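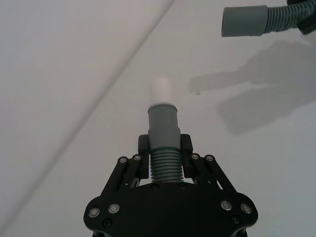
The Rilville office of Kultau Home Services begins its September notices with drain and supply hoses. Over the coming weeks this account will cover the inspection, storage and replacement of the flexible hoses found behind washers, under sinks and beside utility tubs. Most of the hoses our staff are asked to look at are gray, like the two here, and against a plain white surface a gray hose is far easier to examine than it is in the shadow behind an appliance. Residents are encouraged to lay a hose on a white sheet or countertop before deciding whether to keep it.

2/ Before any hose is removed, the water supply to the appliance must be closed and the appliance unplugged. Place a shallow tray and an old towel under the connection. Some water will remain in the line.

3/ Examine the ends first. Our office received 28 hose inquiries last month, and most concerned the end fittings. Look for hairline cracks, flattened edges and mineral crust. A white crust may be removed with vinegar and a soft brush. A crack may not be repaired with tape, and our technicians will decline to reinstall a taped hose.

4/ Next, bend the hose gently along its full length. It should return to its shape without a crease. Stiffness near a fitting is grounds for replacement even where no crack can be found.

5/ On measurements: please bring the old hose to the counter. A written length is helpful, but the diameter of each end is what the staff need, and the two ends are often different sizes. Residents who cannot bring the hose may measure across the inside of both openings and note the appliance model.

6/ On storage: spare hoses should be drained, dried and kept without sharp bends. Do not hang a hose over a single nail. A wide holder is suitable, as is a flat shelf. Label each one with the appliance it belongs to. The office has received a box of 16 unlabeled hoses from one building and has yet to match all of them.

7/ Magdy Nasr, who supervises the service counter, asks that residents of the Grevard and Rajput buildings use the side entrance while the front steps are under repair. The counter is open until 5 p.m. Please quote notice 1523 when calling or writing so that your inquiry reaches the correct desk.

8/ A question received this morning: may a dishwasher hose be used on a washing machine if the ends appear to fit? It may not. The flow is different and the connection may loosen during the drain cycle. Please request the correct part.

9/ The next set of notices will address clamps, including when an old clamp may be reused and how tightly it should be fastened. Questions on that subject may be posted in reply.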